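April, arvo, back at the Gusthorpe bench

Transcribing for the Pennington inquest. Request came thru the family's legal clinic, they want a second set of ears on the police radio traffic before the coroner sits again. 17 clips, all exported at different levels, no common clock. Tedious.

Clip 4 is the one that matters. Officer calls for an ambulance, then a gap, then "stand by, stand by". Police summary says the gap is 2 minutes. I get longer by the dispatch tone but dont trust it yet. Need the original log, not the pdf. Asked again.

Ran everything through the Budier filter first, then again without. Without is better. Filter eats the consonants, "he's not moving" came out as "he's now moving", which would be a disaster in a sworn transcript. Note to all: no filtered audio quoted in the report, ever. Keep both copies in the folder.
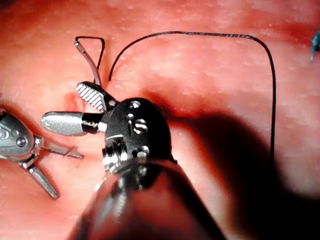
Clips 9 to 12 same voice I think, marking as Speaker C until someone confirms. Not guessing names. Clip 11 has a neighbour shouting over the top, left it as [indistinct] after 20 listens. Somebody fresh please try before lunch tommorow, good headphones, not the grey ones.

Urkelen street plan is pinned over the desk. Patrol car positions in pencil only, they're from the statement and the statement has been amended once allready.

Still to do: level match 13 onward, chase log, 10 pages to proof. Timestamps in the draft are from file start, NOT time of day. Fix before it goes out.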